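Bin liners for small bins – bags or nothing?

Forum: Household and Cleaning

tealeaf_dan
10/7/22
We have small bins in the study, both bedrooms and the bathroom. I have always lined them. My other half says it is a waste of plastic and we should just tip them into the kitchen bin and rinse them out when needed. Who is right? The bathroom one I can see both ways, but the study one only ever has paper and pencil shavings in it.

pottingshed
No liner in the study or bedrooms. Tip it out, done. I do line the bathroom one, and I won't be moved on that.

mrs_greenbank
Line them all. We had a mesh bin with no bag for years and every time I sharpened a pencil the shavings came out through the sides and into the carpet. Mesh is useless without a bag.

pottingshed
Then buy a solid one. A mesh bin that needs a bag is a badly chosen bin.

mrs_greenbank
It was a wedding present, so I didn't choose it.

kettle388
I'm with the liner people but I don't buy liners. I keep bread bags and the thin bags that things come in, and use those. The trouble is the size. Most of what you get free is too narrow for a round bin, so it slips down inside the first time you drop something heavy in.

The proper ones are sold by the litre and the litres mean nothing. I bought a roll of Collen 10 litre and they would not go over the rim of a bin that says 10 litres on the bottom. The Trimport ones at the same size went over with plenty to spare. I now measure round the rim and halve it, which gives you the flat width of bag you need, then add a bit for the fold.

tealeaf_dan
That's useful, thanks. What width did you end up with?

kettle388
300 mm flat for the small one and it's a bit tight. I'd go up if I were buying again, but the roll was 200 bags so I'll be on it a while.

northfacing
We use grey bags here, nothing special.

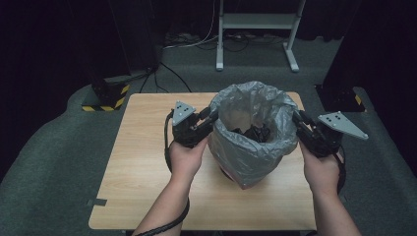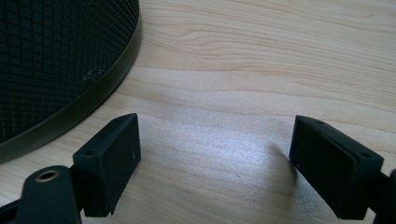 Grey bag in the round bin in the first one, part of the black mesh one in the second.

I fold the top of the bag outwards and pull it down over the rim, then push the bottom out with my fist so it isn't full of air. If it still slips, a big elastic band round the outside sorts it. You can also twist the slack at one side and tuck it under, but it comes undone when you pull the bag out in a hurry.

mrs_greenbank
Grey is what I use. White shows everything.

hollowayroad
Can I disagree with the whole thread? A bag inside a bin that you empty into another bag is two bags for one lot of rubbish. If the little bag isn't full you are throwing away mostly air and plastic. I tip ours out and leave the bag in place until it gets dirty. One bag lasts me from Christmas to February in the spare room.

pottingshed
That's at least sensible. Still no need for a bag with dry paper.

mrs_greenbank
Shavings, pottingshed. Shavings.

kettle388
hollowayroad – I do the same in the bedroom. Not in the bathroom though. The bag in there goes out with whatever is in it.

sundaybest_lou
Has anyone tried the Flidis compostable ones? I had a roll of them and they were fine for paper but went soft when I put a damp cloth in, and the bottom gave way on the stairs. They had been in the cupboard under the sink for a long time, so it may have been my fault.

northfacing
Keep those somewhere dry and use them up fairly quickly. I had a roll go brittle in the garage. I wouldn't pay extra for them unless your council takes them with the food waste. Ours doesn't.

sundaybest_lou
Ours doesn't either. Back to ordinary ones then.

tealeaf_dan
Right, for now we've agreed on no bag in the study, a bag in the bathroom and a reused bag in each bedroom, emptied and put back. I've found a roll of 500 online for the bathroom, but I'm going to measure round the rim before I order.

pottingshed
500 for one bathroom?

tealeaf_dan
It was cheaper per bag.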